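Workshop Tips: Getting Usable Demonstrations from a Hand-Held Gripper

These notes come from the July collection work at Cildale, where we compared two ways of recording tabletop pick-and-place. 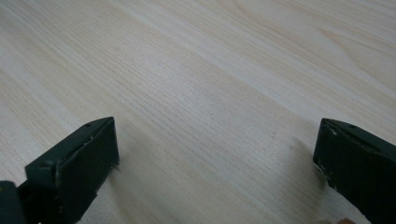

Start every recording with the jaws open and hold still for one second before reaching. In our comparison, we trained one policy on 500 demonstrations with the pause and another on 500 without it. Over 103 test trials each, the policy trained with the pause missed fewer first grasps. The other one tended to close early.

Keep the approach slow for the last few inches. Fast approaches blur the view and the tracking drifts.

Change the starting height between takes. Oleksandra Stasiv found that our first batch nearly always began from the same height, and the Peltdale arm did poorly from anywhere else. We threw out 69 takes and recorded them again.

Don't erase failed grasps on the spot. Label them and sort them on Friday. Some turn out to be good recoveries, and those are worth keeping in a separate folder.

Recalibrate the jaw width whenever the fingers have been off. Close fully, open fully, save both readings.

Wipe the lens with a dry microfiber cloth. No glass cleaner.

Filum users: export before renaming the session, or the labels are lost.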